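The Lamps of Tresham

The Lamps of Tresham is a hidden object adventure game for personal computers, developed by the small studio Gemis and published by Stadeck. It is the second game in a series and continues the story of the first one, but it can be played alone.

Story

The player is a retired archivist who receives a letter from the town of Tresham, where the street lamps go out one after another every night. Whoever lives near a dark lamp forgets the names of their family. The trail leads to the Demirtaş house, an old glass workshop above the harbor, and to a contract which the town signed 200 years before. The game has 2 endings, and the choice between them is made in the last chapter.

Gameplay

The game has 31 hidden object scenes and a smaller number of puzzles, most of them with locks, gears or colored glass. Objects are found from a written list, from outlines, or in pairs. Found items go to a bag at the bottom of the screen and are used later in other rooms. A map shows where something can still be done – in the hardest mode it is turned off. Each puzzle can be skipped after a waiting time. The collector's edition adds a bonus chapter, which takes place in the workshop before the main story, and a strategy guide.

Development

Gemis painted the backgrounds by hand and scanned them. The team made 800 drawings of single objects, and many of these return in more than one scene with other colors. The music was recorded with a small string group. A version for tablets came later in the same year, in October, with larger buttons and without the bonus chapter.

Reception

Players praised the atmosphere and the voice acting, while the long walks between the harbor and the house were often criticized. Some reviews found the second ending too short – a later update made it longer.

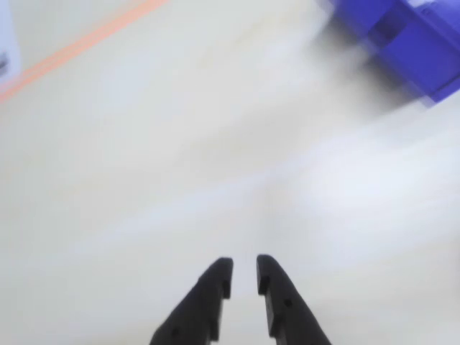
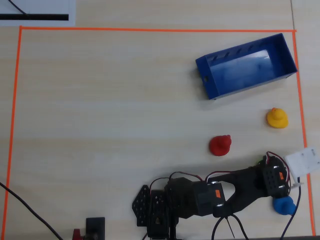 Black gripper fingers over a pale surface (first picture); blue plastic box on a taped tabletop (second picture)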